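The jar lady of Baumgart Street

Oratile Modise starts talking about rubber rings before I have my coat off. She runs Jovlow, a one-room pantry shop where you can buy pickles by the jar or just the jar itself, and she has opinions about both.

"People fall in love with the glass," she says, "and I get it, I do! But the gasket is what does the work. A nice thick one, still springy, and you're in business."
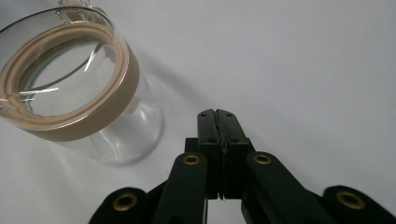

She checks every secondhand jar the same way. A fingertip goes around the rim to feel for chips, then she bends the ring between finger and thumb and looks for cracks. Last January a restaurant in Werno closed and she took 524 swing-top jars off their hands, which meant four evenings at the table with her business partner, Arne Kleinschmidt, and a radio.

"Arne does the wires," she says. "He can bend a tired clasp back into shape in seconds. I just swear at them."

Kleinschmidt, passing through with a crate, doesn't argue. "Six went in the recycling," he says. "Six! Out of all those. They're built to last, these things."

I ask about the white worktop, which gets wiped down between batches. Modise lights up again – she wanted a pale surface so that any speck or sliver would show, and she'd pick it again tomorrow.

"On my grandmother's dark table you'd find the chip with your elbow," she says. 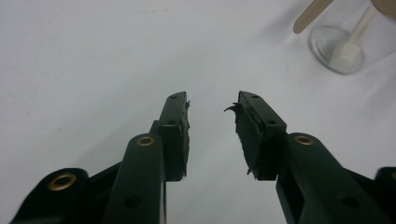
What goes in the jars

Plums, mostly, and a carrot pickle with mustard seed that sells out by noon on Sunday. Modise is already planning a green tomato one. "I've got the jars," she says, "so now I need the tomatoes."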